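My project was meant to be on storage in small shared houses, and how people end up using it. I picked the place I know best, the house on Sukell where I rent a room, plus my aunt's flat in Ruawai for comparison. Friederike Fuchs agreed to be my partner, mostly I think for the biscuits.

We asked everyone in both homes to write down each time they went looking for something and couldn't find it. Seven people kept it up through November, which I was pretty pleased with! 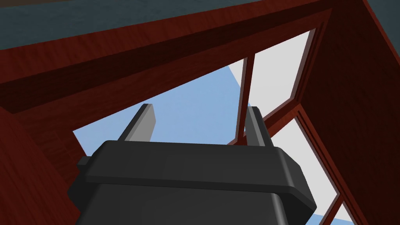 The diaries were brilliant fun to read (one person lost the same tin opener over and over) and they came to 1558 words once I'd typed them up. Keys and chargers came up most, then anything kept above head height. People really don't like reaching – they'd sooner buy a second one.

My tutor, Vaughan Hinds, wanted me to look at narrow spaces too, so I added hallways and the gaps beside shelves.
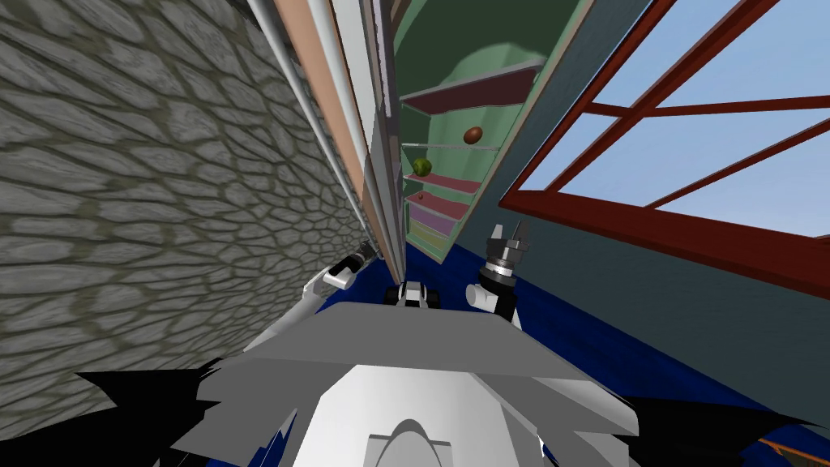
## What I'd change

I'd start the diaries earlier, for one thing. Two people gave up in the first week and I had no time to replace them. I also wish I'd asked about doors, as Friederike kept telling me to. Her point was that a cupboard with an awkward handle gets opened less, whatever is inside it.

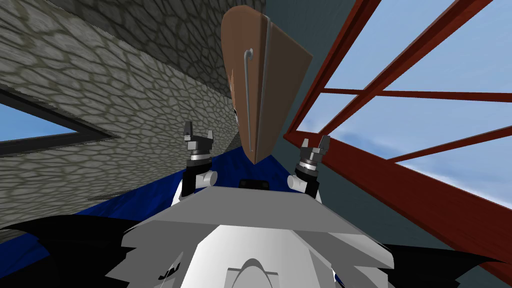
I've gone back through the notes and she may well be right, but the diaries only mention handles in passing, so I've left it out of my results. It would make a decent follow-up for somebody next year, and they're welcome to my diary sheets.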